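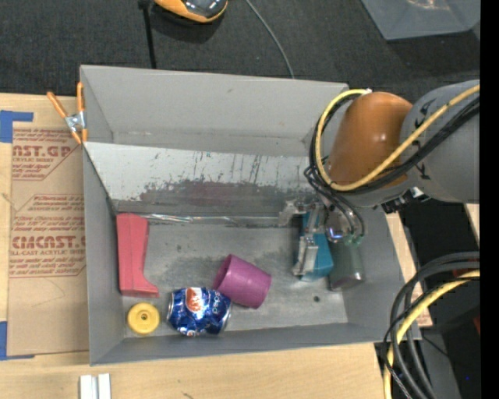
Ladefoged Reuse Room: progress report for the spring period

Prepared by Mi-kyung Ham for the Gurent Fund

1. What the grant covers

The grant pays for the rent of the sorting room, the bins and shelving, and two part-time sorting posts. The room takes in mixed small household goods, sorts them, and passes on what can be used again. What can't be used goes for recycling where there is a route for it. This report covers the period since the January return and should be read with the budget sheet sent separately.

2. Work done in the period

The room has been open on every planned working day except one, when the heating failed. Sorting now runs from 9.30 in the morning until 3 in the afternoon, with a break for lunch. We had planned to run until 4, but the last hour is needed for emptying bins and writing up the day sheets, and it is better to timetable it than to have people staying on.

Deliveries come in from the collection points in sacks and boxes. These are tipped into large grey open-topped bins and worked through at the tables. A typical bin is a mixture: drinks cans, cups, toy parts, plastic lids and discs, kitchen bits, and moulded plastic things that could have come from almost anywhere. We changed the working method in February. Bins used to be filled to the top and sorted from above, and small items were being missed at the bottom. They are now part-filled, so that the things lie on the floor of the bin with space between them. More bins are handled in a day, but each is finished properly before the next is started.

We have 70 bins in use, of which 68 are in good condition. The other two have split at the rim and are kept for dry cardboard. No replacements are needed this year.

3. Sorting categories

We started with a list of nine categories and have cut it to 6:

Metal drinks cans
Other metal
Cups, beakers and tableware
Toys and toy parts
Other hard plastic
Everything else

The earlier list separated plastic by type. This was slow, and the sorters did not agree with each other often enough for it to be worth doing. Fedik, who take our hard plastic, have confirmed that they sort it again at their end and do not need it split by us.

Cans remain the easiest category. Dented or crushed cans are accepted on the same terms as whole ones, so the sorters no longer set them aside for checking. Cans with liquid in them are emptied at the sink first.

Cups are harder. A plastic cup with no crack or stain can go to the reuse shelves. One with a crack goes to hard plastic. Paper cups with a lining have no outlet at present and go into everything else. I have asked Fedik whether they know of anyone who takes them and am waiting for an answer.

Toys have given us the most to discuss. Many arrive as single pieces, and a coloured block or wheel is of little use by itself. We now keep a shelf for odd parts, grouped by colour, and go through it at the end of each month. Pieces which match are bagged together. The remainder stays on the shelf for one more month and then goes to hard plastic. Two primary schools have taken bags of mixed blocks for craft work and have asked for more.

4. The room

The light wooden tables have held up well. One had a loose leg, which has been fixed. The tops mark easily, and we will need to sand and seal them over the summer closure. I have put this down as a small item in the next budget.

The shelving from Tidex was delivered in two parts, and the second part was late. Until it came, the reuse goods were stacked in boxes along the back wall and were difficult to get at. The shelves are now up and labelled. Tidex have refunded the delivery charge on the late part and this is shown in the budget sheet.

Floor space is still tight on delivery mornings. We have moved the large delivery of the week from Monday to Tuesday, when there is less left over from the week before, and this has helped.

5. Staff and training

Both sorting posts are filled. Training for a new sorter takes 5 working days, the first two spent alongside someone experienced. We have written a short guide to go with it, four pages long, mostly tables of what goes where. The section on broken items has been rewritten twice and may need doing again.

There have been no accidents. There was one minor cut from a can edge, treated in the room and entered in the book. Gloves were already in use but the pair in question was worn through at the fingertip. Gloves are now checked at the start of each week.

6. Difficulties

Small items remain the main difficulty. Anything flat and round tends to end up against the side of a bin, under something larger, and is passed over. Sorters have been asked to clear the ends of the bin before the middle. The figures for missed items are lower since February, but two months is too short a time to rely on.

The second difficulty is the storage of hard plastic between collections. Fedik collect every other week and the cage is almost full by the second Wednesday. We have asked for a weekly collection during the busier months. They have agreed in principle, and the cost is to be settled.

7. Spending

Spending is within budget on all lines except cleaning materials, where we have gone over by a small amount. I propose to cover this from the Tidex refund and would be grateful for the fund's agreement.

8. Next period

We plan to seal the table tops, finish the sorting guide, and settle the collection arrangement with Fedik. We would also like to open the reuse shelves to the public for one afternoon a month. Ladefoged have no objection as landlords, provided the side entrance is used and the room is locked by 5. A short note on the insurance for this will follow once the broker has replied.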